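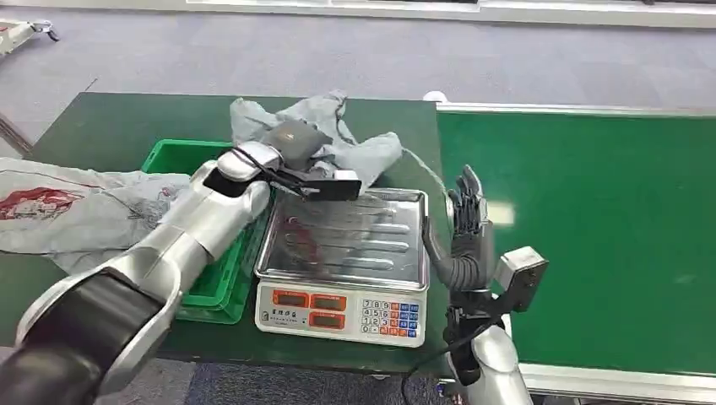
*Weighing scale with a ribbed stainless steel tray.*

# Footpath dining and trading hours: common questions

Updated 2018-11-15

**Does my café need a permit to put tables on the footpath?**

Yes. Any table, chair, planter or sign on council land needs a footpath trading permit, even if it is only out for part of the day. The permit belongs to the business at that address and does not pass to a new owner.

**Which streets are covered?**

The shopping strips in Binside and Vavia, plus Nikolaidis Street from the station to the library. Laneways are assessed one at a time, so ring the permits desk before you buy furniture.

**How much room do I have to leave for people walking past?**

Keep 2 metres clear between the shopfront and the first table. Prams, wheelchairs and delivery trolleys all use that space. If your footpath is too narrow to manage it, we can't approve seating there.

**How late can outdoor tables stay open?**

Until 10 pm from Sunday to Thursday, and 11 pm on Friday and Saturday. These hours apply outside only. Your indoor closing time is set by your planning approval.

**Can I apply for later hours?**

You can if your business is in Binside. The late trading trial started in September and lets approved venues keep outdoor tables until midnight on Friday and Saturday. Vavia is not part of the trial.

**Can I serve alcohol at outdoor tables?**

Only if your liquor licence covers the outdoor area. That licence comes from the state, and a council permit does not change it. Send us a copy of the licensed area plan with your application — we can't start without it.

**What does the permit cost?**

The application fee is $88. Once the permit is approved there is a yearly charge of $500, whatever the number of tables. The application fee is not refunded if you withdraw.

**How long does approval take?**

Allow four weeks. Applications for late hours are also advertised to neighbours, so they take longer.

**Can I have music outside?**

Background music is fine until 9 pm. Live music needs a separate event permit.

**I live above a shop and the noise is too loud. What can I do?**

Fill in the noise form on the Bitosow online portal, or pick up a paper copy at the library. Give the name of the venue, the date and the time. An officer will contact you after reading it.

**Do I have to bring the furniture in at night?**

Yes, all of it, including umbrella bases and signs. Planters can stay out if they are marked on your approved plan.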